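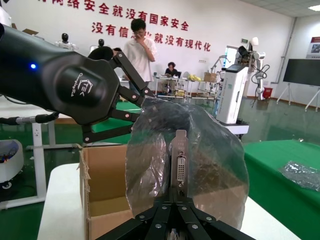

Figure 5. One-gripper hold on a bagged expansion card, open carton to the left.

Home | Set-up | Tasks | Scoring | Release notes

5.2 Recording the bagged card task

The Brekari protocol tests whether a policy trained on wrist views can handle an item inside clear, wrinkled film. The current set holds 1,522 episodes, of which 1,112 are used for training and the remainder for evaluation.

1. Set the open carton on the white table, to the left of the work area. Fold the flaps outward.
2. Put the card in its clear bag with the metal bracket at one end. Leave the bag loose.
3. Start Wunine and confirm that both wrist streams are live.
4. Bring the lower gripper up on the card and close it until the card stands upright.
5. Move the second gripper toward the top of the bag and pause for two seconds before contact.
6. Complete the transfer to the carton, open the fingers and save the episode.

Note: Glare on the film changes with the room lights. Record the lighting state in the Tenance log, and don't adjust exposure partway through a batch.

Note: Tag an episode "film only" if the fingers hold the bag but not the card. These count as failures under Spahić scoring.

CAUTION: Check that cables are clear of the finger linkages before homing either arm.

Contact | Copyright Brekari | Back to top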